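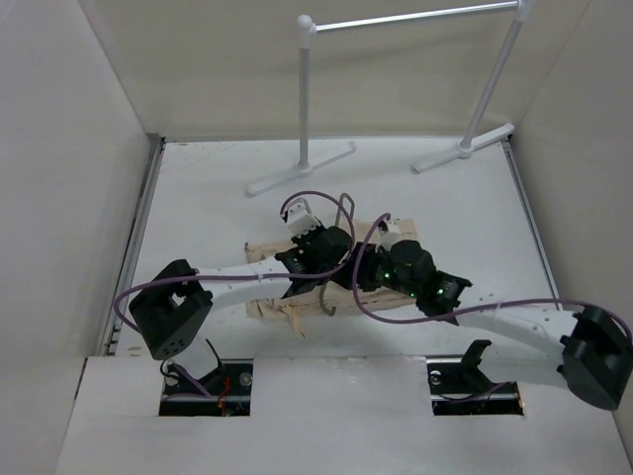 Gadgets > Tablets & E-readers

Claltora wants its next e-reader to last longer than the warranty

23 Aug 2020

The Claltora Talard went on sale in February, and the first thing most buyers noticed was the screws. They are on the back, in plain view, and they take an ordinary Phillips driver. The company's head of hardware, who spoke to us by phone and asked not to be named ahead of the next launch, said the screws were the subject of the longest argument of the whole project.

"The design people wanted a clean back," the hardware chief said. "I wanted to be able to change a battery without a heat gun. We went back and forth on it until the tooling had to be ordered, and then somebody had to decide."

The Talard is a 10-inch reader with a gray-scale screen and a stylus. It weighs 416 grams, heavier than most readers its size. Claltora blames the frame, which is metal, and the battery tray, which slides out in one piece.

"We could have glued it in and lost some weight," the hardware chief said. "People complain about the weight in the first week. They complain about a dead battery for years."

A replacement battery costs $30 from the company's own store. Shipping is extra outside the country, and that has annoyed a number of customers in the Claltora forums. The hardware chief said the complaint is fair. Lithium cells are expensive to send by air, and the company has been looking for a second warehouse.

The software has had a harder time. The Talard shipped without folders, so a large library came up as one long list sorted by title. An update in the spring added folders but broke the page-turn setting for left-handed readers.

"That was our mistake," the hardware chief said. "We tested it on right-handed settings. It went out on a Friday and we had the mail on Saturday morning."

The fix came a few days later. Sync is still slow when a book has a lot of handwritten notes in it, and PDF files with two columns are hard to read without zooming. Both are on the list for this fall -- the sync work first.

The next model goes by the working name Bustamante. Claltora will not give a price or a date. The hardware chief did confirm that it will have a front light with adjustable warmth, and that it will use the same battery as the Talard.

"If you have a spare in a drawer, it fits," the hardware chief said. "I had to fight for that one too."

Color is not planned. The company tried a color panel in an early build known inside the office as Plummont and dropped it after 3 months. Text looked gray on it, the hardware chief said, and the light had to be on all the time, even outdoors.

Asked whether the Talard will keep getting updates once the new reader is out, the hardware chief said yes, but would not commit to a number of years.

"I don't want to promise something and have it quoted back at me," the hardware chief said. "The parts will stay in the store. That much I can say."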